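Workshop notebook, bench kitchen end
December, started mid-morning, written up in bits through the afternoon

Cup holder, round three

Very happy with today, so this will be longer than it needs to be. Aaliyah asked me to write the cup holder work down properly for once, because the last two rounds live mostly on the back of a delivery slip and she can't read my sevens.

Background for Vsevolod, who missed the start. The Murkholm job is the café fit-out with the self-serve counter: water, filter coffee, paper cups, lids somewhere people can find them. They wanted the cups out in the open and not in a tube on the wall. We quoted them a wire holder on a wooden foot, and they liked the sketch so much that we all got a bit carried away and forgot to check it with cups.

So, checking it with cups! We have the black wire one out on the pale table with a stack in it, upright. It's the version with the thin rods, the rounded ring at the top and the round reddish-brown base. I'd only seen it in the rack before now and it looks so much better with something in it. The tan of the cups sits beautifully next to the colour of the wood. Mwanaisha picked that stain and I argued for a darker one, and I am putting in writing that she was right.

The cups are the quilted sort, white rim, tan textured body. Murkholm already buy them by the carton (1000 to a carton, and the carton is a pain to store, see the end). I'm glad they didn't go for smooth ones. The texture gives your fingers something to hold on to and it takes up a fair bit of heat before your hand notices. It also means they nest differently from smooth cups, and that was the whole question this morning.

Putting a cup back on the stack

Taking one off the top is easy and I don't think we need to spend more time on it. Putting one back is the interesting one. People do it all the time: they pull two, shake one loose and want to return the spare. If it goes in crooked it jams a little way down, and then the next person pulls a clump.

What matters is how the cup arrives. Bring it in over the stack tilted and the lip of the lower cup catches the side of the upper one before it's straight. With the quilting there's enough grip that it stays crooked. Bring it in mouth up and level and it drops with a lovely soft little noise. I did this far too many times because I like the noise. 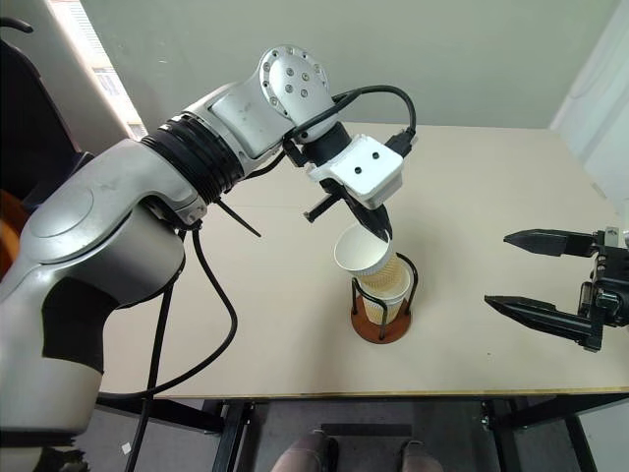
Ring height

We've got the top ring at 179 mm from the table on this one. Yaroslav wanted it lower so a short stack still shows above the wire, and I wanted it higher for the tall stack. After playing with it I think 179 is a good compromise and I'd leave it alone. A full stack stands clear of the ring enough to get two fingers round the top cup, and a short stack is still reachable through the open sides. That's the nice thing about a cage. You can see how many are left from across the room without lifting anything, and the staff won't be caught out at the busy end of the morning.

Inside of the ring: I had it as 70 on the drawing and I've changed the drawing, not the ring. Aaliyah, please look at rev C and bin the older print that's pinned over the sink. I'd bin it myself but I can't find which of the three it is.

Things I'd like to try on the next ring:
a slightly fatter rod at the top only, so the rim of a cup slides over it
the weld moved round to the back, with the back marked somehow on the base so it gets put out the right way
a matt finish instead of satin, if Brunner will do a short run of it

Brunner are the ones who coated this batch and the black is lovely and even. Marichka went over it with a thumbnail at every joint (her usual test) and it's holding up. One of the spares has a thin patch where it was hanging from the hook. Not this one. I've put tape on the spare.

Base

The round foot is doing more than I gave it credit for. I tried nudging the holder with the stack in, first low down and then up near the ring, and low down it just slides. Up high it rocks and comes back. On the Murkholm counter it will be on a harder top than ours, so I'd still like feet under it. Marichka has the little Pollix pads left over from the tray job and they're the right thickness, I think. Three pads or four? Three won't wobble. Four looks tidier from underneath, where only the cleaners will see it. Three.

Oil or lacquer is still open. I'd love oil, it's such good-looking timber with oil on it, but the counter will be wiped down all day and somebody will leave a wet cloth against it. Mwanaisha is doing two offcuts, one of each, and leaving a damp sponge on them overnight. Results tomorrow, I hope, if the sponges aren't tidied away again. (Please don't tidy away the sponges.)

Loose cups on the counter

Second thing we looked at: what happens to a cup that doesn't make it to the stack. It ends up on the table, obviously, and it ends up on its side. An empty paper cup is narrower at the bottom than at the mouth, so if you set it rolling it goes round in an arc and wanders off in a curve. I knew this and still enjoyed watching it. On our table the arc is small enough that a cup started from the middle tends to stay on the table. On the Murkholm counter, with the narrow bit by the water tap, I'm not so sure.

Picking one up off its side is fiddlier than picking one up standing. You want to come down over the body and squeeze lightly across the middle, or else hook the lip, and hooking the lip means fingers where somebody's mouth will be. For a public counter I'd rather people did neither.
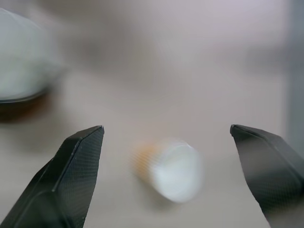
So my proposal is a shallow lip along the front of the counter, just enough to stop a rolling cup, and a slot for strays beside the holder. The lip could be the same timber as the base, which would tie the two together nicely. Yaroslav thinks the lip will collect coffee. He's probably right about that, so I've drawn it with a gap at each end to let a cloth through. Sketch is on the next page, ignore the duck.

The other thing I noticed is how much a pale top helps. White cup on a pale surface sounds like it ought to vanish, but the tan part shows up straight away and you can tell at a glance which way round it's lying. I'd been pushing for a dark counter and I've gone off the idea. Pale it is, and easier to see spills on as well. I'll bring it up when we're next at Murkholm, as they haven't ordered the top yet.

Stock and storage

Flilico quoted on the next lot of wire, enough for 24 holders. Lead time is fine if we order before the holidays, and I'd really like to. If rev C turns out as well as I think it will, there are at least two other cafés that would take it and I know a school canteen that has its cups in an ice cream tub.

The carton problem: it doesn't fit under the Murkholm counter standing up and it gets crushed lying down. Vsevolod suggested cutting a drawer to take the inner sleeves instead, so they'd unpack the carton on delivery and throw it out. Good idea. Needs a drawer deep enough for a sleeve laid flat, and I haven't measured one yet. The open sleeve on our shelf is no use for measuring as I've been stealing from it all day.

To do
Aaliyah: old print off the wall, rev C up
Marichka: Pollix pads on the base, three of them, then nudge it again on the steel bench
Mwanaisha: sponge test, oil against lacquer
Yaroslav: cardboard mock-up of the front lip, with the gaps
Vsevolod: drawer depth, get an unopened sleeve for it
Me: ring Brunner about matt, and fix the base drawing so the diameter matches what we cut

Added at quarter to five: tried the holder with a different brand of cup from the staff cupboard, smooth and a bit narrower. They sit lower in the ring and lean. Not our problem for this job, but if the canteen wants one we'd need to see their cups before cutting anything. I've written that on the quote template in red.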